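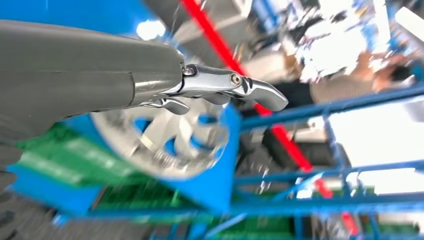
Ateo to open shared repair workshop and parts library in Negri

Ateo, the household repair charity, has confirmed that its first permanent workshop will open to the public in August, in the former print works on the north side of Negri. The workshop will offer low-cost repairs, evening classes and a lending library of spare parts, and will bring together under one roof the three services which the charity has until now run from separate rented rooms.

The new premises have been taken on a ten-year lease. The ground floor will hold the repair benches, the reception desk and the parts library. Two teaching rooms and a small kitchen have been fitted out on the first floor, which is reached by stairs and by a lift from the side entrance. Opening hours will run from 10am until 6pm, with later closing at 9pm on evenings when classes are held.

Residents will be able to bring in kettles, toasters, lamps, sewing machines, radios, vacuum cleaners and most other small household goods. Each item will be looked over at the desk and the owner given a price before any work begins. Where a repair would cost more than the owner wishes to pay, the item may be taken home again at no charge or left with the workshop to be broken down for parts.

Gus Wojcik, director of Ateo, said:

"We have been mending things in Negri for nine years, and for most of that time we have been packing up at the end of each session and carrying the tools back down the stairs. A permanent home means that a job can stay on the bench overnight. It also means that people will know where to find us, and that when we say a lamp will be ready tomorrow we have somewhere to keep it until then.

"The parts library is the piece of this project that I am most pleased to see finished. A great many of the goods brought to us need one small thing, such as a switch, a hinge or a length of belt, and the owner has been told that it can no longer be bought. Very often we have it in a drawer."

The parts library will open with 700 labelled drawers of recovered and new components. Members may take small items outright and may borrow specialist tools for up to a fortnight. A printed catalogue will be kept at the desk, and a searchable version will be placed on the charity's website once the remaining stock has been sorted. Donations of working parts are welcome, although the workshop is unable to accept fridges, freezers, televisions, gas appliances or loose batteries.

Membership of the library will be open to anyone living or working in the district. There will be a small yearly fee, with a reduced rate for students, pensioners and those receiving income support. Repairs and classes will be open to members and non-members alike.

The autumn teaching programme offers 175 places across short courses and single evenings. Subjects include safe use of hand tools, basic sewing machine care, rewiring a lamp, sharpening knives and garden shears, and caring for wooden furniture. A six-week course in fault-finding for small appliances will be taught in the larger of the two rooms and is aimed at people who have already completed one of the shorter evenings. Young people aged 14 and over may attend most classes with an adult. A full timetable will be published in advance of opening, and places will be given in the order in which bookings are received.

The fitting out of the building has been carried out with support from Uvo, the regional community lender, which has provided a loan on fixed terms, and from the Aluvik Fund, which has met the cost of the lift and the step-free side entrance. A further 246 individual donors gave to the public appeal held over the winter. Their names will be shown on a board in the entrance hall, except where a donor has asked not to be listed.

Much of the original building has been kept. The tall north windows have been repaired and draught-proofed, and the old type cabinets, which were found in the basement during the survey, have been cleaned and will be used in the parts library. New wiring and heating have been put in throughout. Work on the rear yard will continue after opening, and visitors arriving by bicycle are asked to use the racks on the street until the yard gate is back in use.

The charity's existing sessions at its present rooms will carry on as normal until the end of July. There will then be a short break while tools and stock are moved. Anyone with an item awaiting repair will be contacted directly and offered the choice of collecting it before the move or from the new address afterwards. Tickets already issued will remain valid, and prices quoted on them will be honoured.

An open afternoon will be held from 2pm until 5pm on the first day. Visitors will be able to see the benches and teaching rooms, join the library and book classes in person. The workshop will not take in repairs during the open afternoon - these will be accepted from the following morning. Groups of more than ten are asked to let the charity know beforehand.

Notes to editors

Ateo is a registered charity providing household repairs and practical teaching in Negri and the nearby villages. It employs four members of staff.

The teaching rooms may be hired by local groups when classes are not being held. The larger room seats 70 people. Enquiries about hire should be made to the workshop office.

Interviews with Gus Wojcik can be arranged through the press desk at Ateo, which is open from 9am until 5pm. Members of the press wishing to visit before the opening are asked to give two working days' notice and to wear flat, closed shoes, as building work is still under way in the yard.

ENDS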